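Section 4: Setting up your first pick in the Calthorpe simulator 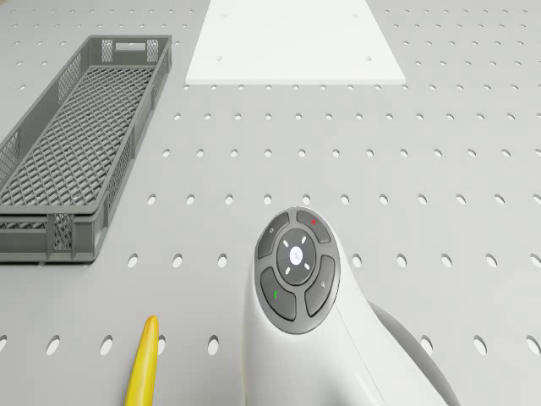 Okay, so by now you've got Calthorpe installed and you've signed in with your Zanis account. I'm going to walk you through your first pick the same way I do it when I start on a new computer. Give yourself a free afternoon if you've never done this before (my first try ate a whole evening, and most of that was me clicking the wrong menu).

We're using the starter bench, the one with the banana and the gray crate. There are fancier ones in the Mistlow pack, but please do this one first!

Before you start

You'll want 2000 MB of free disk space for the recordings folder. Close your web browser too, if you can stand it. Mine slows everything to a crawl.

Loading the bench

1. Open the Scenes tab and pick Starter Bench.
2. Wait for the status bar to go green. On my old laptop that takes long enough to make coffee.
3. Press Reset once, even on a fresh load.
4. Check that the crate is empty. If there's something left in it from the last run, press Reset again.

Note: The holes in the bench top are part of the model, and you can snap things to them. Turn on Snap in the side panel before you drag the crate anywhere. I leave the white board where it loads.

Teaching the pick

5. Switch to Teach mode. The arm will hold its pose until you tell it to move.
6. Set the speed to Low. You can crank it up later, but I still do my first run of the day on Low.
7. Click the banana to make it the target, then click Approach. The arm stops above it and waits.
8. Nudge it down with the arrow keys, one tap at a time, and press G to close the grip.
9. Press Save Point. Do this now, before you lift! I've lost so many good grips by skipping it.
10. Lift, move over to the crate, and save another point a bit higher than the rim.
11. Lower, press G again to let go, and save your last point.

Caution: Don't save the crate point level with the rim. The arm takes the shortest way between two points, and it'll happily plow straight through the crate wall. In the simulator you just get error 357 and a red flash. On a real arm you get a bill.

Playing it back

12. Press Home, then Play.
13. Watch the whole thing through once with your pointer near Stop.

If you see error 674, the grip closed before the arm finished moving. Go back to your first point and add a short pause. If the pick works but the banana lands half over the rim, just redo step 10 and leave the others alone.

Note: Petkov grippers need their own profile, which you'll find under Tools. The default one closes too hard for soft items.

Once you've got a run you like, save it under a name you'll remember. Mine is still called "banana ok final 2." Section 5 picks up with moving the crate around and running the same pick again.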